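## 4. Setting up the dishwasher for a new bench

Do section 3 first (water in, drain out). If the drain hose is not looped up high, stop, go back.

Covers the Sameck undercounter unit, both the old one and the one from November. Buttons are in different spots but same names.

**You need**

- Phillips screwdriver, medium
- the hardness strips (drawer under the till)
- coarse salt, the dishwasher kind, NOT table salt
- rinse aid
- a towel on the floor

### 4.1 Level it

1. Slide unit into the gap. Leave two fingers each side.
2. Level on top, front to back first. Then left to right.
3. Turn the front feet by hand. Clockwise = up.
4. Rear foot is worked from the front, the screw at the bottom center behind the kick plate. Slow turns. It strips.
5. Open the door halfway and let go. Should stay put. If it drops, tighten both door springs the same amount.

> **Caution:** never pull the unit out by the door. We have bent one hinge already and the replacement came from Skulerden and took forever.

### 4.2 Check the water

1. Run the cold tap a full minute.
2. Dip strip one second, shake off, wait for the color.
3. Match to the card. Write the number on the inside of the cupboard door with the date.
4. Hold **Program** and **Start** together until the display blinks.
5. Press **Program** until it shows your number. Press **Start** to save.

Display goes blank after you save. Normal. Turn it off and on again.

*Note:* if the number on the card is between two colors, use the higher one.

### 4.3 Salt, first fill only

1. Lower rack out.
2. Unscrew the cap in the floor of the tub. Left to open.
3. Fill with water to the brim. First time only, never agian.
4. Funnel in. Pour salt until you see it near the top. Water will spill over, fine.
5. Wipe the thread clean. One grain under the cap and it leaks salt into every wash.
6. Cap on, tight.
7. Run **Rinse** empty, right away. Do not leave spilled salt sitting overnight, it pits the steel.

> **Caution:** no detergent in the salt hole. It kills the softener. Not covered by warranty.

### 4.4 Rinse aid

1. Flap on the inside of the door, right side.
2. Fill to the line marked max. Mop up any extra or you get foam.
3. Dial on 3 to start. Streaks, go down one. Water spots, go up one.

### 4.5 Loading

- Lower rack: plates, pots, sheet pans at the sides.
- Upper rack: cups, small bowls, glasses. Tilt everything so water runs off.
- Bowls all face the middle. Don't nest them.
- Anything with a gold or metallic rim stays out. Hand wash, soft sponge.
- No wood, no cast iron, no good knives.
- Spin both arms by hand before you shut the door. Both. Every time.

### 4.6 Test run

1. Program 2, nothing in it, one tablet.
2. Stay with it for the first ten minutes. Look under the sink with a flashlight.
3. Listen for the drain pump. Low hum, then a gurgle.
4. At the end, open the door and check the filter. Bits of plastic from packing show up here. Rinse under the tap, put back, turn until it clicks.
5. Write the counter reading in the log. Last unit we moved read 1,034 when it went in.

### 4.7 Codes you will see

| Code | What | Do this |
|---|---|---|
| E1 | no water | open the valve, check for a kinked hose |
| E3 | not heating | off at the wall, call Erasto |
| E4 | water in base tray | valve shut, off at the wall, don't restart |
| E7 | drain blocked | clean filter, then check the hose loop |
| SA | salt low | refill, code clears after one or two washes |

E4 twice in a row = call Nokari service and give them part number 121 for the float switch. They'll ask for the counter number too. Full service is due at 4,000.

### 4.8 After hours

Door open a crack so it dries out. Valve shut. Filter out and rinsed. Last person does this, even if it was only used once. Dishtowels in the Hoshino bin, not on top of the unit, they cover the vent.

Questions on settings go to Vira Zhuravel, anything electric to Erasto Owino. Section 5 is the glass washer, still beeing rewritten so use the old printout for now. 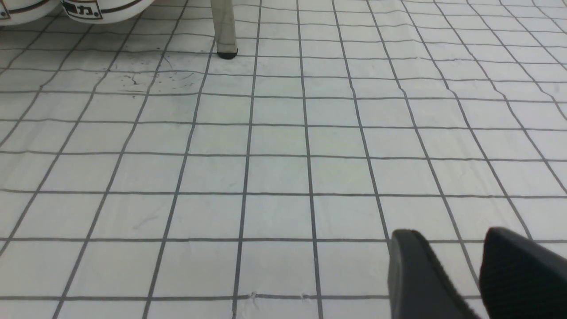
Shared Kitchen & Equipment Team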